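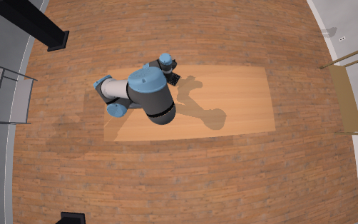
Dorero demo collection: your questions

How many demos do you want from me?
I'm asking everyone for 32 per task. Tiago got to 118 in his first week, but please don't try to match him!

Do I need the real arm?
Nope, it's all in simulation for now. Log in, pick a task and drive the arm from your keyboard (or a gamepad, much nicer).

I fumbled one. Should I delete it?
Keep it and tick "failed". I do use those, just in a separate set.

Can I take my time?
Sure, but try not to park the arm while you think. Long pauses end up in the training data and I have to trim them by hand.

Who do I bug if it crashes?
Me, or Rasmus if it's the login page.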